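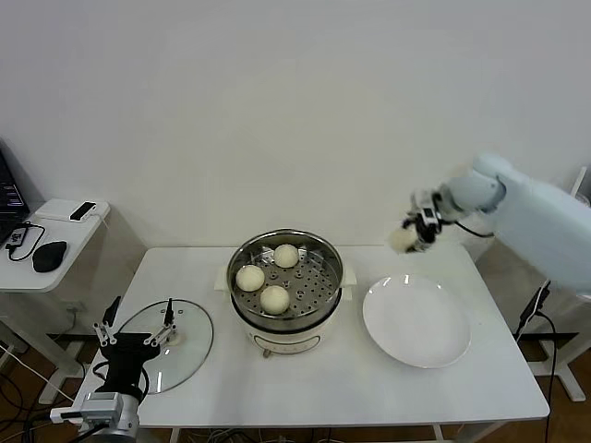 Skarlow Supper Club: Minutes of the December Planning Meeting

Held Monday in the upstairs room at Tazi, starting a little after 7 p.m. Fourteen members came, our best turnout since spring, and thank you to everyone who brought a dish in spite of the sleet!

Minutes of the last meeting

Read and accepted with one fix. The lentil soup at the fall supper was made with red lentils, and the minutes had said green.

Winter supper: the menu

This took up most of the evening, and what a good talk it was. Last year we tried to cook everything on the night and people were still waiting on their main course at nine. This time we want dishes that can be mostly made ahead and warmed or steamed while guests are finding their seats.

Agreed so far: a big squash soup, steamed buns with two fillings (one pork, one mushroom and cabbage), braised greens, rice, and baked apples. The mushroom filling we tasted at the meeting was a huge hit, and several people asked for a bit more ginger and a bit less salt. The recipe will go out with the corrected amounts before the weekend.

There was a long and very happy argument about bun dough. Some of us like it with milk, some with water only. We'll do a side-by-side tasting at the next cooking night and go with whichever one people eat more of. Whoever makes the dough, please let it rise until it looks puffy, even if that takes longer than the recipe says. The church kitchen is chilly in winter. 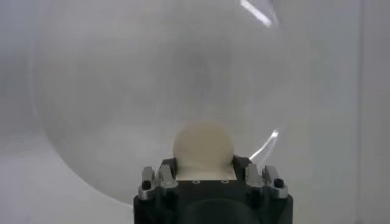
Can the dough be made the night before?

It can, as long as it goes into the fridge in a covered bowl with room to grow, and comes out an hour before shaping. The filling should be kept in a separate bowl and spooned in on the day.

Seats and tickets

We have room for 92 guests if the piano stays against the wall. Tickets go on sale at Trasik Books next week, with 11 held back for neighbors who can't easily get to the shop. Call or leave a note and we'll put your name on one. Children under five don't need a ticket but do need a chair, so please tell us!

Tables will be long rows again. Everyone loved how that got strangers talking last year, and it makes passing the rice so much easier.

Borrowed equipment

The Illis Street school is lending us soup pots and ladles. We are still short of steamers and large serving plates. If you have either at home, put your name on the bottom with masking tape and bring them to the next cooking night.
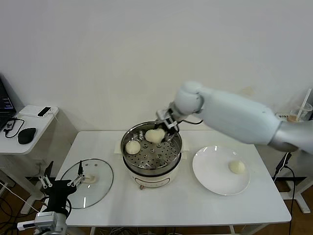
Radwa El Idrissi asked whether the meatless buns could be marked in some way, as last year the two kinds got mixed up on the way to the tables. She suggested pleating one kind and leaving the other smooth. Everyone thought this was a great idea. Mushroom buns will be pleated.

Music

The fiddle group has said yes and would like to play between the soup and the main course. They'd also like to be fed, which we were delighted to agree to.

Any other business

The blue tablecloths need mending. A green casserole lid was left behind in November and is on the shelf by the coats.

Next cooking night is at 6 p.m. in the church kitchen. Bring an apron and a rolling pin. Meeting closed at 8:50.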